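首页 > 动态 > 设备与预算
2019年4月13日　作者:Brândușa Lazăr
阅读时间:4分钟

开个串,聊聊我们组今年的设备预算!拖了好久,昨晚终于把表格填完,趁脑子还热先写下来。做手持夹爪采集的朋友应该会有共鸣,正在写采购申请的更欢迎来抄作业(也欢迎来挑错)。

先交代背景:项目叫 Timness,做桌面操作的模仿学习。机械臂的钱去年就批了,今年要买的全是采集这一侧的东西:手持夹爪、胸前的背架、小屏幕、线材、标记块、备用指垫。听着都是小件,加起来真不小。

预算表一共233行。对,233行!Henk Mulder 看到的时候沉默了一会儿,然后问我能不能合并同类项。我说不能,螺丝和螺丝也是有区别的。后来还是合并了一部分,给财务看的那版清爽很多,原始版我自己留着。

我最想安利的一条:夹爪一定按“对”来做预算,别按“只”。双手任务占了我们任务单的一大半,左右手少一只,整套就停在那里。我们现在的方案是2套在用,再加一套只拆零件的备件。备件这一行被砍过一次,我又写回去了。

报价找了两家,Pronatgate 和 Buzatu。Pronatgate 贵一些,但指垫可以单买,这一点我太喜欢了!Buzatu 整套便宜,坏了要整只寄回去换。算到第二年,两家的差距就没多少了,所以我倾向前者。Horațiu Husar 还在替 Buzatu 说话,他的理由是外壳轻,举一下午胳膊没那么酸。这个我也认,亲自举过的人都懂。

说到指垫,这是我表里唯一标红的耗材。纹理磨平以后抓小东西就容易打滑,数据看着正常,回放才发现全是补抓。请把它当打印纸那样买,提前买,多买。

放两张干活时的图:

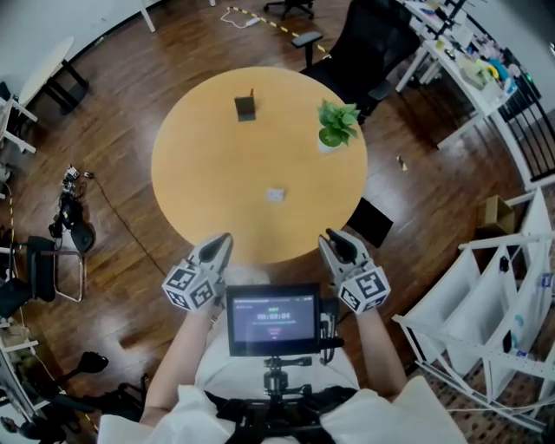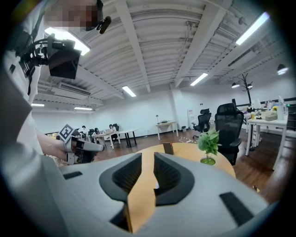
圆桌旁的采集现场。第一张是胸前屏幕和两只夹爪,第二张是夹爪上的视角。

接着说屏幕。第一版申请里压根没有它,想着计时用手机就行。结果两只手都握着夹爪,谁去点手机?挂在胸前、屏幕朝上,低头就能看到计时,舒服太多了。这笔钱不大,强烈建议写进第一版,别等到补申请,补申请的表比正式申请还长。

背架也值得多花一点。Pichit Mahawong 个子高,Veronica Sima 个子小,同一副带子两个人都要能调到合适的位置。我们试了一款固定尺寸的,退了。现在要求供应商写明肩带和胸带的可调范围,没写的不进候选。

标记块打算自己做。打印贴面加白色方块,材料费很低,工时要算进去!我第一版只写了材料,Veronica 提醒我裁切、贴平、量尺寸都要人来做。她说得对,最后给这一项单列了工时,看上去没那么“省”了,但数字踏实。

还有一类钱特别容易漏:场地。地上走线要线槽,插排要够长,椅子要能推开让人绕着桌子走。我们选圆桌就是图这个,从哪边站都顺手,换个站位不用搬桌子。桌子本身不贵,贵的是把它周围腾出来的那点面积,在预算里叫“空间占用”,每年都要跟人解释一遍。

道具我也单列了一行。小盆栽、小盒子这类日常的东西,随便买几样就能让任务丰富起来。每次采购都有人想把道具并到“办公杂费”里,别并!并进去就再也查不清哪个任务用了什么。

存储:按每天采满来估,再留30%的余量。这个比例是去年吃过亏才定的,当时盘满了,大家蹲在那里删测试片段,删到怀疑人生。今年宁可硬盘先到货,夹爪晚两天都没关系。

软件这边,数据整理用 Griltness,席位先买4个。Horațiu 想多要几个给实习生,我的想法是等实习生真的来了再加,它可以按月加席位,不用一口气买满。

时间线:6月之前把夹爪和背架的合同签掉,指垫跟着第一批一起发。标记块等夹爪到手量完底座再做,千万别照着图纸先打一批。Pichit 去年就这么干过,那盒方块现在还在抽屉里(他本人允许我写)。

还没想好的:要不要买延保。Henk 觉得外壳摔不坏,我觉得坏的从来都是外壳以外的地方,比如线头和接口。有用过两年以上的朋友吗?很想听听你们换得最勤的是哪个件。

另外有人私信问能不能给表格模板。能!等我把内部价格那几列删掉,整理好就贴在这条下面,采购编号的命名规则也一起写上。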